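Zuswood Asks Ollham to Pick Up Its Shirts

OLLHAM, August. Zuswood, the home storage store on Szewczyk Street, will hold its first Hang It Up Friday this month, an evening for people who own hangers and have so far used them mainly to keep other hangers company.

Doors open at 7 p.m. Guests bring one basket of clean laundry and go home with it on hangers. The store supplies the rest, including the teal plastic ones, which customers keep calling green.
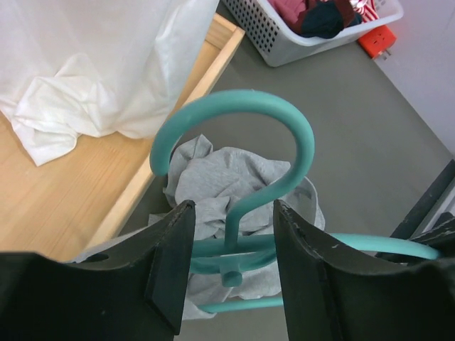 By Nataša Hodžić, Zuswood store news

The evening is built around the Brirkance, our light wooden garment rack with a round rod across the top and a shallow tray at the foot. Designers will tell you the tray is for shoes. We have visited homes, and the tray is for whatever slid off.

Gray T-shirts get their own session. They come out of the wash in a ball and, left to themselves, will stay that way until they are worn to a job interview. Our staff will show how to get one onto a hanger through the bottom, so the neck keeps its shape.
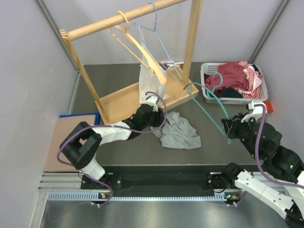 Sheer and slippery things come next, and we make no promises there. Wooden and plastic hangers will both be on hand, and arguments between the two camps may continue in the parking lot.

Space is limited to 22 guests. Tickets are $20 and include 7 hangers. The store has ordered 500, so please come.

Ironing will not be covered.

Contact: Nataša Hodžić, at the Zuswood front counter, Ollham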